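Home | Checklists | Forms | Building | Contact

Quarterly walk-through, Keretti building, ground floor and stock room
Done Sun 12 December by Darius Enache

Marks used: OK, FIX, or ASK. I don't use "satisfactory" any more. It was on the old form and it meant whatever the person holding the pen wanted it to mean.

1. Front door and closer - OK
Latches on its own from half open. The last sheet said the same thing, and the closer was leaking oil a week later, so I wiped it down and will look again in January.

2. Exit signs - FIX
The one by the stock room goes dark when you hold the test button. The lamp is fine on wall power. Bradutitz says the battery was replaced. I would like to see the receipt.

3. Fire extinguishers - OK, with a grumble
Gauges in the green, pins in, tags signed. The tag on the rear one has been initialed for every month in the same ink and the same slant. Draw your own conclusions.

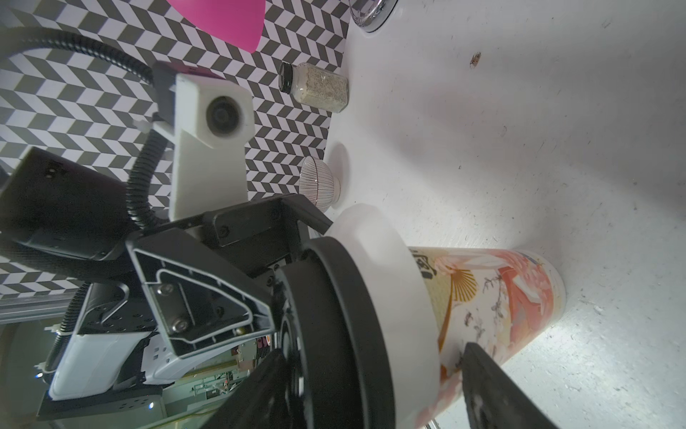
4. Extension cords - FIX
Two cords run under the mat at the packing bench. This was written up last time and marked closed. Closed how? Same cords, same mat. They come out and the bench gets a proper outlet, or the bench moves.

5. Racking - ASK
The load plate on the long rack reads 2,000 pounds per bay. The stock sheet for bay four adds up to 2,079. I was told the sheet is out of date and the real load is 1,833, but the person who told me couldn't show me where that number came from. Take a pallet off until somebody weighs it.

6. Rack feet and anchors - FIX
One anchor bolt at the aisle end turns by hand. The upright next to it has a dent at forklift height. Shim quoted a new foot plate in the spring and the quote is still sitting in the tray.

7. Aisles - OK
Clear on the day, wall to wall. They are always clear on a Sunday. I'd put more faith in a visit nobody was told to expect, during deliveries.

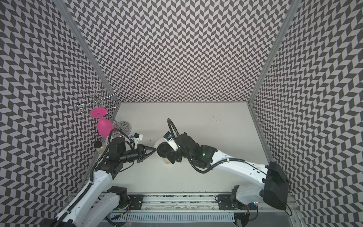 8. Step ladders - FIX
The short one is missing a rubber foot. Tagged and taken out of use. If it has walked back to the bench by the time you read this, cut it up.

9. First aid box - FIX
Eye wash past its date. Plenty of bandages, no gloves. The label says it was packed by Hunder and "checked regularly", which isn't a date.

10. Chemical shelf - ASK
One spray bottle with no label. It smells like window cleaner, and that isn't a test I plan to repeat. Pour nothing out until we know what it is. The 500 ml bottles next to it are all marked and capped.

11. Floor by the rear door - OK
Mat lies flat, drain runs. Water still comes in under the door in a hard rain, whatever the repair slip says.

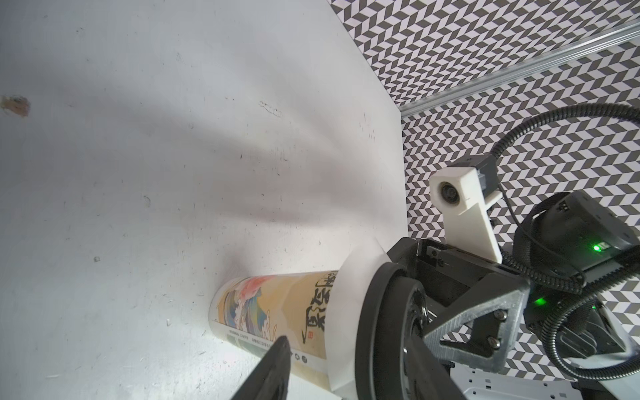

Can an item be closed if the part is on order?
An order isn't a repair, so the item stays open as FIX. Write the order date beside it and close it when the part is fitted and somebody other than the fitter has looked at it.

Open from this visit: 2, 4, 5, 6, 8, 9, 10. Item 5 first.

D. Enache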